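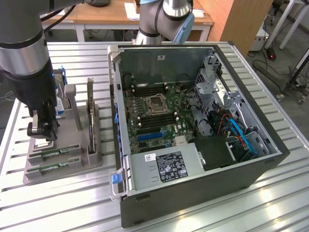 I've been reading up on how robots learn to put a PC together, and I've pinched more from it for my own workshop than I expected! The study I liked best came out of the Privska project at Dradimholm, and the question was a simple one: does a robot do better if every part has its own parking spot?

They ran 50 builds with the parts set out any old how and 50 with a printed holder. Memory went in properly first time in 30 of the loose builds. With the holder it was 18 more than that, so I printed myself a holder the same weekend. 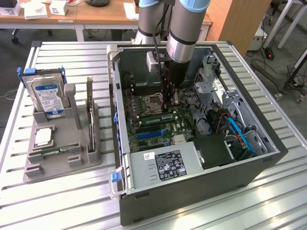
My tips, then. Lay the case flat, open side up, and put your holder next to it (mine lives on the left). Give the memory a long slot, the processor a square pocket and let cards stand on edge — much easier to grab.

Open the memory latches before you pick anything up. The Puvov arm lost most of its failed goes to a latch that was half shut, and so have I, more than once.

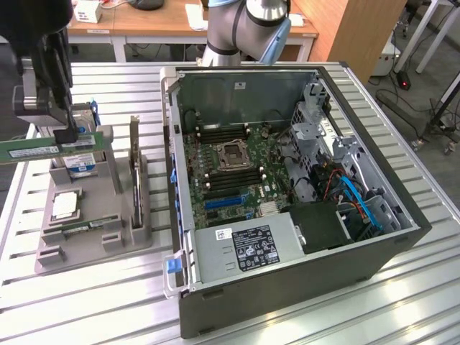
Hold memory by its ends and keep it level until you're over the slot, then press one end and the other. The Metwally write-up calls this a two-stage push and has a very long chapter on it. I skimmed that bit (sorry), but the push works a treat on my old machines too.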